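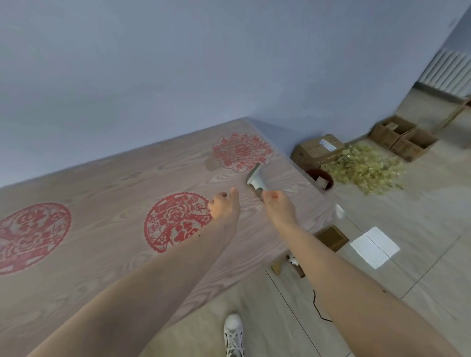 Consuelo Aguirre would not sign for the kit until somebody told her what happened to the recordings. She put the question to Vumora twice by email and once by phone, and the reply, she says, took 3 weeks.

What Vumora sells is a capture service called Plusska. People wear a camera while they do ordinary jobs with their hands, such as steaming, brushing or pressing, and the footage goes to companies that train household robots. Aguirre ran the trial for Villalobos, a small firm that wants a robot to handle fabric and paper without tearing either.

"We had plenty of video of people folding towels," she said. "We had next to nothing of a person working around something thin and easily damaged. Red paper-cuts on a bed are a good test. You have a tool in one hand and you have to mind where the other one goes."

The basic plan covers 60 hours of recording and costs $3000. Aguirre used it up in October, with 4 people taking turns. Setup was quick, she said, and the head strap was comfortable enough after the first day. The battery was less impressive.

"They say it lasts a morning. Ours didn't. We ended up swapping packs in the middle of a job, and then you have two files that need to be lined up."

She was happier with the view. A camera at head height picks up both forearms and most of what the hands are doing, and the labeling team had few complaints. Bright sun on a pale floor did give them trouble, and Plusska has no setting for it.

Before that, Villalobos had tried Ruson, which mounts its cameras on stands. "Cheaper, and the picture is steadier," Aguirre said. "But people turn their backs to it and you lose the hands."

On the recordings, Vumora finally agreed in writing to delete its own copies after delivery. Aguirre wanted that in the standard contract. So far it is only in hers.

Villalobos has renewed, on the basic plan again. The spare batteries are billed separately.

Posted 25/12/2021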